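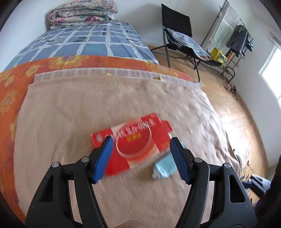 Handgreifer kaufen, mieten, einplanen: eure häufigsten Fragen

Stand: 11.9.20

Seit ich im Blog geschrieben habe, dass ich für unsere kleine Gruppe bei Umasora die Geräte einkaufe, landen ständig dieselben Fragen in meinem Postfach. Ich sammle sie jetzt hier und ergänze, wenn mir was Neues unterkommt. Alles aus meiner Sicht, mit meinen Zahlen und meinen Fehlern. Wer im Konzern mit eigener Einkaufsabteilung sitzt, wird über manches schmunzeln (und mich um anderes beneiden, glaube ich).

Was kostet ein Satz Handgreifer, mit dem man wirklich arbeiten kann?

Ich habe im ersten Anlauf 2000 Euro pro Greifer angesetzt und für ein Paar entsprechend 4000. Das war der reine Gerätepreis aus dem Angebot von Sodier, netto, ohne Versand, ohne Koffer, ohne alles. Und genau da habe ich mich vertan, weil ich die Summe eins zu eins in den Antrag geschrieben habe. Ersatzpads, Kabel, Speicherkarten, Ladegeräte, ein vernünftiger Rechner zum Überspielen: das kam alles hinterher und musste aus einem anderen Topf bezahlt werden. Macht das nicht so. Schreibt das Zubehör als eigene Zeile rein, dann kann es euch auch keiner stillschweigend wegkürzen.

Einen Greifer oder gleich zwei?

Kommt auf eure Aufgaben an! Wer nur kleine Sachen von A nach B legt, kommt mit einem erstaunlich weit. Sobald aber Stoff ins Spiel kommt, also Decken, Kissen, Wäsche, will man zwei haben. Mit einem Greifer eine Decke falten, das könnt ihr gern mal an einem Freitagnachmittag probieren und mir dann schreiben. Ich würde heute immer als Paar bestellen, auch wegen der Kalibrierung: Zwei Geräte aus derselben Lieferung haben bei mir deutlich weniger Ärger gemacht als eins von früher plus ein nachgekauftes.

Mieten oder kaufen?

Wir haben bei Jernent zuerst gemietet, und ich fand das prima. Man merkt im Mietzeitraum sehr schnell, ob einem das Gewicht liegt, ob die Fingeröffnung für die eigenen Gegenstände reicht und ob die Software auf den vorhandenen Rechnern läuft (bei uns lief sie auf genau einem). Gerechnet hat sich der Kauf für uns ab dem siebten Monat. Bei kürzeren Projekten würde ich mieten und mir den ganzen Kram mit Inventarnummer und Abschreibung sparen. Fragt vorher, ob die Miete beim späteren Kauf angerechnet wird. Bei uns ging das, stand aber nirgends auf der Seite.

Welche Verschleißteile muss ich einplanen?

An erster Stelle die Fingerpads. Die nutzen sich ab, und zwar ungleichmäßig, weil jeder seine Lieblingsseite hat. Ich bestelle sie auf Vorrat, sie kosten wenig und nehmen keinen Platz weg. Dann Kabel: immer eins mehr, als man denkt. Gelenkschrauben habe ich bisher nur nachgezogen, nie ersetzt, aber einen passenden Schraubendreher solltet ihr im Koffer haben und nicht in der Werkstatt zwei Stockwerke tiefer. Für den Rest setze ich pauschal einen Posten Kleinteile an.

Brauche ich besondere Gegenstände zum Üben?

Ganz normale Haushaltssachen. Ich habe am Anfang einen teuren Satz genormter Testobjekte ins Auge gefasst und bin froh, dass ich den wieder aus dem Warenkorb geworfen habe. Schachteln, Tuben, Flaschen, ein Wäschekorb, Textilien in verschiedenen Stärken, fertig. Achtet auf die Mischung: etwas Hartes mit Kanten, etwas Weiches zum Zusammendrücken, etwas Flauschiges. Glatte kleine Schachteln auf weichem Untergrund sind schwieriger, als man meint, die gehören unbedingt dazu. 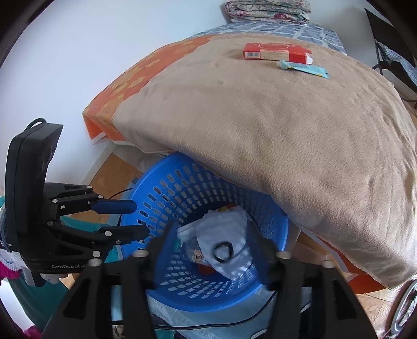
Muss ich für die Arbeit in Wohnräumen extra Budget einplanen?

Ein kleiner Posten reicht, aber er sollte da sein. Bei mir stehen darunter Fahrtkosten, eine Mehrfachsteckdose mit langem Kabel, Transportkoffer und eine Aufwandsentschädigung für die Leute, deren Wohnung wir nutzen. Klärt außerdem die Haftpflicht, bevor ihr das erste Mal irgendwo klingelt. Unsere Versicherung wollte dafür eine Liste der Geräte mit Seriennummern, und die hatte ich natürlich nicht griffbereit.

Wie lange dauert die Lieferung?

Das Angebot hatte ich innerhalb einer Woche, die Ware hat sich dann ordentlich gezogen. Bestellt hatte ich im Februar, mit einem Projektstart, der viel zu knapp dahinter lag, und ich saß dann da mit Leuten, Räumen und keinen Greifern. Heute lasse ich mir den Liefertermin schriftlich geben und lege den Start großzügig nach hinten. Wenn die Kiste früher kommt, umso besser, auszuprobieren gibt es genug!

Wie viel Speicherplatz soll ich kaufen?

Mehr! Videodaten wachsen schneller als jede Tabelle, die ich mir vorher gebastelt habe. Mein Rat: einen halben Tag mit dem Mietgerät aufnehmen, nachsehen, was auf der Karte liegt, auf die geplante Projektdauer hochrechnen und dann verdoppeln, denn eine Sicherung wollt ihr auch. Bei den Karten selbst spare ich nicht mehr. Eine billige ist mir mitten in einer Aufnahme ausgestiegen, und der Vormittag war weg.

Lohnt sich der Wartungsvertrag?

Für uns bisher nicht. Morgan hat mir einen angeboten, der pro Jahr mehr gekostet hätte als alle Reparaturen bis dahin zusammen. Wenn ihr allerdings mit vielen Geräten gleichzeitig unterwegs seid und keiner im Team gern schraubt, kann das anders aussehen. Lest nach, ob ein Leihgerät während der Reparatur drin ist. Ohne das würde ich gar nicht erst weiterlesen.

Was ist mit der Zeit der Leute? Die steht ja in keinem Angebot.

Stimmt, und die ist bei mir der größte Posten überhaupt. Eine Person am Greifer, und jemand, der zwischendurch alles wieder in den Ausgangszustand bringt. Dieses Zurückräumen habe ich anfangs komplett vergessen. Dazu Pausen, denn so ein Gerät hält man nicht stundenlang mit ruhiger Hand. Ich plane die Aufnahmen in kurzen Blöcken und rechne die Einarbeitung als eigenen Tag. Das sieht im Plan großzügig aus, ist es aber nicht.

Kann ich gebraucht kaufen?

Kann man, habe ich einmal gemacht. Bewegt vorher alle Gelenke durch, schaut nach Spiel in den Fingern und lasst euch zeigen, dass der Anschluss am Rechner erkannt wird. Fragt auch nach dem Firmwarestand und ob der Hersteller das Modell noch mit Updates versorgt. Bei meinem war das Netzteil nicht dabei, das fiel mir zu Hause auf.

Gibst du deine Budgetvorlage weiter?

Klar, schreibt mir einfach über das Kontaktformular. Es ist eine schlichte Tabelle mit zwei Blättern, eins für Anschaffung und eins für Laufendes. Die Spalte mit den gelben Feldern müsst ihr selbst ausfüllen, und im zweiten Blatt stimmt die Summe unten erst, wenn ihr die leeren Zeilen löscht. Das repariere ich irgendwann noch.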